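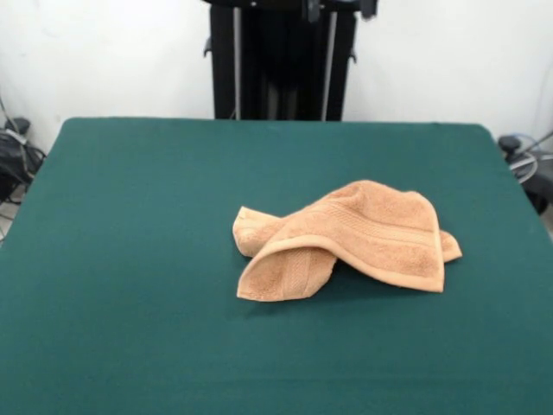 Session 4: Tasting Coffee Side by Side

Reading before class: the Owino washing station notes, plus your own cup log from last time.

Last session we talked about how the cherry gets from the tree to the drying bed. Now comes the part I look forward to all term, when we finally put that knowledge in our mouths! Cupping is how buyers, roasters and growers talk to each other, and you can pick up the basics in one afternoon.

What you need
Three coffees, same roast level: one washed, one natural, one honey. A grinder, a kettle, a scale, deep spoons and plain water for rinsing. Skip perfume and strong hand soap, please.

The method
Weigh out 11 grams of coffee for each cup and grind it a little coarser than for drip. Smell the dry grounds first (people rush this, and it's half the fun). Pour 200 grams of water just off the boil and leave the cup alone for four minutes. Then push the crust back with your spoon, nose right down close, and breathe in. Skim off the foam. Start tasting when it's cool enough, and slurp loudly. Really loudly. The spray carries the aroma up the back of your nose, where most of what we call flavor happens.
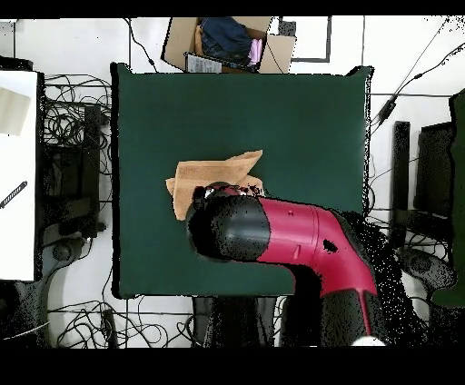 Cloth on the green tabletop

What to listen for
Washed coffees tend to taste clean and bright, so look for citrus, tea or green apple. Naturals dry inside the whole fruit and can be wild: blueberry, wine, even banana. Honeys often sit between the two, with a rounder sweetness. Go back to every cup as it cools! A coffee that seemed flat when hot may open up wonderfully twenty minutes later.

Write down your own words before you look at the flavor wheel. Mwanahawa Lukumay once wrote "my aunt's plum jam" on her sheet, and the whole table knew what she meant.

For next time
Cup two coffees at home and fill in both sides of the score sheet. Tapio Hyvönen has spare sheets and a few loaner spoons. We move on to water hardness, so bring a small bottle from your kitchen tap.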